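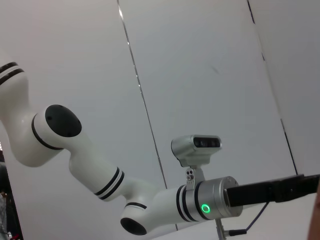 预算表上只写一行“双臂机器人，一套”，将来一定会后悔，袁雪莲在采购讨论刚开始时就这样提醒过我们。她主张把那一行拆开，拆到每一样东西都有人负责、有到货时间、有坏了以后的替换办法为止。当时会上多数人嫌麻烦，我也是其中之一。后来我改了主意，这篇文章写的就是为什么改。

先交代背景。我在Tazi做设备计划，公司不大，主要替别人做包装和退货处理。客户寄来的东西五花八门，其中很大一部分是袋子：纸袋、布袋、带提手的、带口袋的。检查、撑开、整理、再装箱，这些活一直靠人手。去年订单多的那几个月，人手不够，管理层开始问能不能买机器人。问题交到我这里，变成了一张预算表。

我的看法很简单：像我们这样规模的单位，买机器人的钱不应该按“机器人”来算，应该按“活”来算。一件活要做完，需要哪些东西，每样东西多少钱，坏了停多久，停一天损失多少。机械臂本身当然贵，但它是整张表里最容易估准的一项。供应商会给报价单，报价单上有型号和价格，谈一谈还能便宜一点。难估的是其他部分。

末端的夹爪就是一个例子。两家供应商给我们做方案，一家是Unance，一家是Udmont。Unance的报价包含夹爪，Udmont的不包含。单看总价，Udmont便宜不少，有同事当场就想定下来。可是把夹爪、转接件、线缆和相机支架都加进去以后，两家的差距只剩一点点。再把备用指尖算上，顺序就反过来了。我不是说Udmont有意隐瞒，他们的报价单写得清清楚楚，是我们自己没有按同一个口径去比。

所以我现在要求所有报价都填同一张表，表是我们自己的，不是供应商的。表上第一栏是机械臂，第二栏是末端工具，第三栏是相机和安装件，第四栏是线缆和接头，第五栏是工作台和围挡，第六栏是调试工时，第七栏是培训，第八栏是第一年的备件。哪一栏供应商不提供，就写“不含”，由我们另外询价补上。不许空着。空着的格子在讨论时总会被当成零。

第四栏常常被人笑话，说线缆也值得单列一栏。我的回答是，值得。夹爪的线沿着手腕走，手腕要转，线就跟着弯。什么样的走线、留多长的余量、接头朝哪边出，都关系到一根线能用多久。一根线不贵，等一根线的那几天很贵。我们的老包装机就有过这种事，一个接头坏了，国内没有现货，整台机器盖着布放了一个多星期。那段时间的加班费，我至今记得是从哪个科目里挤出来的。

再说活本身。很多人以为自动化先从最重的活开始，我们反过来，最先考虑的是软的东西。箱子硬，形状固定，传统设备早就能处理，便宜又快，用不着机械臂。袋子不一样。布料会塌，提手会垂下来，袋口撑开以后又会合上。一只夹爪夹住一边，另一边就歪了，两只夹爪配合才有可能把它摆正。双臂的钱花在这里才说得过去。如果你的活只是把盒子从甲处搬到乙处，我劝你不要买双臂，买一条好一点的输送线，剩下的钱留着修房顶。 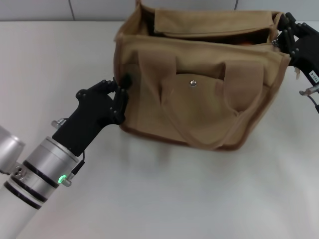 样品要用自己的，不要用供应商的

去看方案演示，供应商通常会准备好样品。那些样品挺括、干净，尺寸也合适。我不反对看，但看完以后一定要换上自己的东西再看一遍。我们第二次去的时候带了一大箱，都是从退货区直接拿的，有硬的有软的，有旧的有新的，有些提手还打着结。搬箱子的时候供应商的工程师脸色不太好，但还是照做了。

带样品有几条规矩，是我们吃过亏以后定的。样品由现场的人挑，不由采购挑，采购会下意识地挑好看的。每种袋子至少带三只，只带一只的话，碰巧成功和碰巧失败都说明不了什么。试的时候不许工程师先把袋子摆好，我们怎么放下去的，就从那个样子开始。试坏了也没关系，坏的那几只最有用，回来以后要单独写一页。

还有一点，布袋和纸袋要分开算账。布袋耐折腾，夹歪了可以再来一次。纸袋折一下就留一道印，客户看见印子会退。同一套设备，做布袋时的合格率和做纸袋时的合格率，应当写成两个数，合同里也应当写成两个数。有的供应商喜欢给平均值，平均值对我们没有用，因为我们的订单从来不是平均来的，往往一整个月都是纸袋。

按什么数量来算

预算里另一个常见的毛病是产量写得太满。我们最初的申请书上写每天处理3000件，这个数字是从旺季最忙的那一天抄来的。按3000件算，回本很快，谁看了都高兴。可是淡季的时候，一天能有200件就不错了。我把去年的出货单全部翻了一遍，按日排开，取中间那一天，得出来是1241件。用这个数重新算，回本时间长了一倍多，申请书一下子不那么好看了，但经理反而签得比较痛快，说这回看得懂。

我的建议是，申请书里把三个数都写上：最忙的一天、最闲的一天、中间的一天。回本按中间那天算，设备能力按接近最忙那天来选，人员安排按最闲那天留底。三个数各有各的用处，混在一起用就会出错。很多单位设备买大了，就是用最忙的数去算了所有的事。

另外，机器人刚来的头几个月不要算产量。调试期间它做的件数是零头，占用的人却比平时多。要有人放料，有人看着，有人记录，有人跟供应商通电话。我们按大约2个月来留这段时间，预算上单列，叫“不出活的工资”。财务起初不认这个科目，说没有这样的名目。后来改叫“导入期人工”，钱数一分没动，就通过了。

地方也要花钱

台面是最容易被忘掉的。桌子谁没有呢？但是两条机械臂装上去，原来的桌子多半不合用。台面要平，要稳，颜色要和被处理的东西分得开，灯光打上去最好不要反得太厉害，否则相机那一关就麻烦。后面的墙板也一样。我见过有的工厂为了省钱，设备后面就是过道，人来人往，供应商调视觉调了很久，最后还是老老实实加了一道隔板。隔板的钱不多，可是耽误的时间已经补不回来。

电和网的钱也要提前问。我们厂房老，靠墙那一排插座是不是够，要请电工看过才知道。看一次要钱，改一次更要钱。这两笔都写在第五栏底下，数目不大，写上去以后心里踏实。

至于租还是买，我倾向于先租一条线，再决定买几条。Grandeo这个项目名是我们内部起的，指的就是第一条试验线。有人担心租金白白花掉，我觉得那笔钱买的是一份自己的数据，将来和哪家谈价都用得上。拿着自己的合格率去谈，和拿着别人的宣传册去谈，得到的价钱是不一样的。 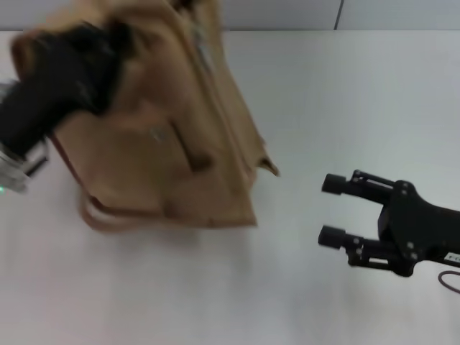
Mohandas Chacko读了初稿以后给我写来一段话，我征得同意抄在下面。

你把备件放在最后一栏，我认为应该放到前面去。我管过的几条线，停机时间大半不是等工程师，是等零件。指尖、线、螺丝，这些东西加起来不到总价的一个零头，却没有一家供应商主动提醒我多订几份。再有，你说先租后买，我同意一半。租来的设备，现场的人不肯用心学，总觉得过几个月就要还回去。如果要租，请把培训按买的标准来做，钱也按买的标准来留。

这两条意见我都接受。备件栏已经往前挪了，现在排在第三栏，紧跟着末端工具，相机往后退了一格。备件数量也改了算法，以前是按总价的百分比随便提一笔，现在是逐项问供应商：这个零件多久换一次，订货要等几天，能不能由我们自己换。三个问题答完，要备几份基本就清楚了。答不上来的零件先按两份备着。

培训那一条改起来难一些。厂里做退货整理的都是老员工，手上功夫很好，对机器不反感，也谈不上热心。按原来的计划，供应商来讲一天课，发一本手册，就算完了。现在改成每条线固定安排人，从装机那天起就跟着，换指尖、插接头、重新开机都要自己动手做过。跟着学的那些工时，全部进预算。我算过，这笔钱比第一年的保修费还要多一些。有人问能不能压一压，我的意见是保修可以压，这个不能压。

也有我不同意的说法。常有人讲，机器人价格一年比一年低，不如再等等。价格会不会降，我没有本事判断，我只知道等的这一年，退货区的袋子照样要人来整理，旺季照样要临时招人，招来的人照样要从头教起。等待也有成本，应该和购置费写在同一张表上。写上去以后，如果还是等更划算，那就等，我没有意见。我反对的是不写。

还有一种说法正好相反，认为别的厂都上了，我们再不上就晚了。这也不能当理由。别的厂处理的是什么货、一天多少件、人工多少钱，我们都不清楚。参观可以去，同行的教训可以听，预算还是要按自己的出货单来做。

现在这张表已经改到第五版，每周二下午过一遍，哪一格的数字变了，谁改的就由谁签字。第一条线的合同还在谈，卡在纸袋的合格率上，供应商给的数比我们要的低一截。袁雪莲的意思是不急，先把布袋的部分签下来，纸袋另立附件，到秋天再谈。我打算照她说的办，附件的草稿下周发给两家供应商。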